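Furkideck Control Stack: Progress Report to Bolta
November 11, 2024

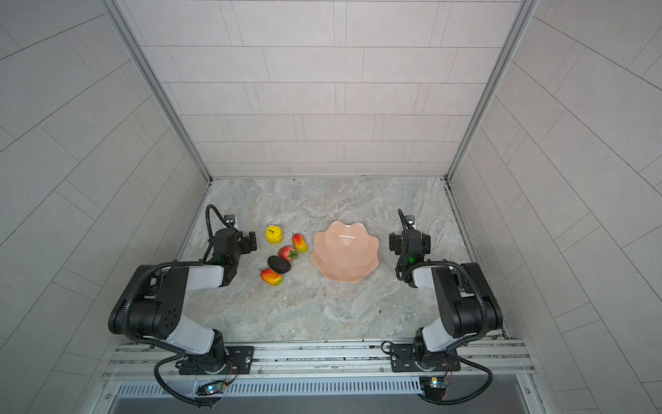
Work since April has gone into the bimanual planner and the perception front end it depends on. The planner now treats the two arms as a single system with a shared time base, and the old handoff scheduler has been removed. Collision checks run against swept volumes for both arms, including a padded model of the cable conduits that arc back from the grippers. The current benchmark is fruit-to-bowl transfer on the tiled cell, with both arms on the front rail and the bowl between the grippers. With the toy fruits clustered left of center, most grasps fall to the left arm, and the allocator has to decide when the right arm should reach across. It still does this too rarely.

Perception

Segmentation was retrained on 800 labeled frames from the Drosby site. The two mangoes differ in size but share their coloring, and the earlier model sometimes merged them into one instance when they were close together. The retrained model separates them in the standard layouts. Glare inside the bowl still produces false depth readings. For now the bowl interior is masked and the release height is taken from the rim.

Control

The impedance controller runs at 200 Hz on both arms. Two faults remain open:

Gripper state messages arrive late when logging is set to full detail.
The left arm overshoots slightly on short moves that start near the shoulder limit.

The first is a queueing problem in the Kyei driver layer and a patch is under review. The second has been reproduced in simulation -- the cause is not yet known.

Tooling

Episode replay now loads planner, camera and joint logs on one timeline. The export format has changed, and older recordings need to be converted before they will open.

Next period

We will rework the allocator cost terms and add randomized bowl positions to the benchmark. No change to the budget is requested.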